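Can a machine do the dishes yet? Kitchen tips, updated 2019-04-12

Short answer, no. Bits of it, maybe. Been reading up on chores and arms since November, notes below, more when I get time.

Cups first. A cup standing up is easy. A cup on its side is the real test, handle pointing who knows where, nothing to hook.

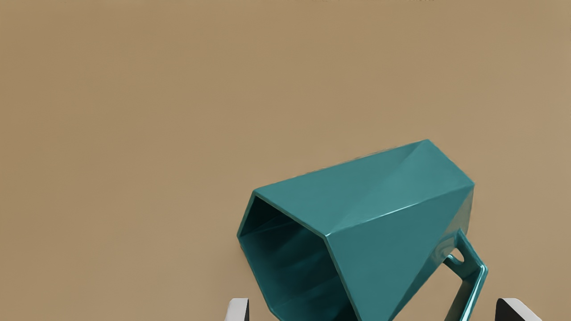
TIPS: MUGS AND CUPS

Flat sides help, smooth round ones roll. Keep the counter clear, plain color, no crumbs. Fingers open wide before going in, then close slow. Same rule for kids drying up, by the way.

Don't grab by the rim if its chipped. Give it 5 seconds of patience.

Once it's up, keep it low. A drop from 3 inches you can live with, a drop from 30 is a broom job. Lift, hold, then move. Low and boring is good.
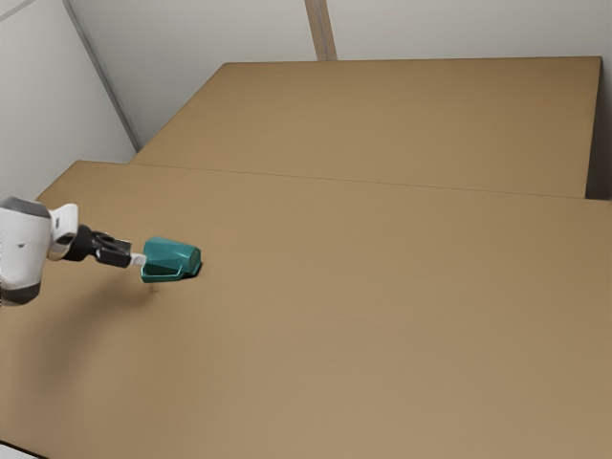 TIPS: SHELVES AND PUTTING AWAY

Still a person's job in my house. Stacked bowls, deep cupboards, lids, forget it. Storance bins with open fronts are easier for any hand, metal or not. Label teh fronts. Wouldn't spend $1000 on a gadget for this yet.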